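## Notes from the Groltley kitchen: chopsticks, grippers and the new rota

Back in April, management at Pistham told the table crew that the laying and clearing of places would gradually be handed over to a machine called Skedska. There was a slide with an upward arrow on it. What the slide left out was who would be teaching Skedska to pick up a chopstick, and the answer was the table crew.

So the job has changed, mostly in the wrists. Where we used to grab a fistful of cutlery and get on with it, we now do the same work through a pair of hand-held grippers with blue pads on the fingers, at the speed of someone defusing something. Forks are easy. Spoons are moody. Chopsticks lie flat on the cloth, roll when nudged and like to travel in pairs. The target is 500 good pickups per person before the end of the project, and a dropped stick doesn't count, however elegant the drop.
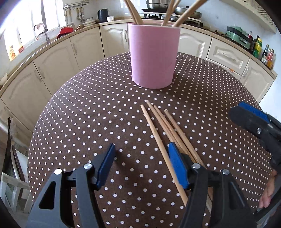
### What it means for shifts

- Gripper sessions run 33 minutes, then you swap. Five people are trained so far, and we'd like nine.
- Time on the grippers is paid at the regular rate. We asked for more and were told it was "a development opportunity," so at least somebody's vocabulary is developing.
- No hours have been cut. Magbanua, the firm that runs the software side, says the machine will take the late clear-up first. There were no tears over the late clear-up.
- Sore thumbs go in the accident book. Yes, even slightly sore ones – that's how we got the softer handles.

The question that keeps coming up at break is what happens to the crew once Skedska can lay a table alone. Pistham has promised a written answer, and we'll print it here in full when it comes, along with the length of time it took. Until then, please put the chopsticks back in the pink holder when your session ends. The next person needs something to drop.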